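Lindside Word List

A list of everyday words for flowers, weeds and garden plants, as people say them at home. It started as a page in the back of Songül Bilgin's seed notebook and now has over 50 plants in it, with names in English, Turkish and Thai. We love this thing and we hope you find a use for it!

What's in it

plants.csv — one row per plant, with the botanical name where we are sure of it
names.csv — one row per name, with language, speaker and village or town
notes.txt — stories, rhymes and arguments (the dandelion entry is very long)

Names are spelled the way the speaker wanted them spelled. If two people from Skoltiddale disagree on a word, both versions go in. Please don't tidy them up — the differences are the best part.

Where the names came from

Kevser Kılıçarslan and Boonmee Nakpan talked with 17 speakers, mostly over tea and mostly in kitchens. Tülin Yurt typed up the Turkish entries and caught a lot of my mistakes with dotted and undotted i. The first recordings are from December and the current version is from April 2023.

Known gaps

Grasses are thin. Mosses are missing completely. We have 3 names that we can't match to any plant at all, and if you know what a "candle widow" is, please write to me!

Cut flowers and bouquets

Words for flowers in a bunch have their own category, "bunch", with 11 entries so far. Artificial flowers count too, as several speakers have a separate word for them.

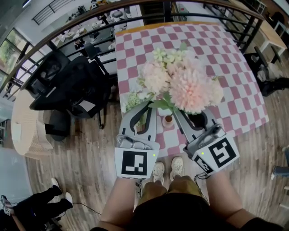 Artificial bouquet over a pink-and-white checkered cloth. Category: bunch.

Using it

Copy it, print it, teach with it. Credit the Lindside Word List and keep the speakers' names attached to their words. Corrections go to Cormac Phelan, and new names are welcome in any language.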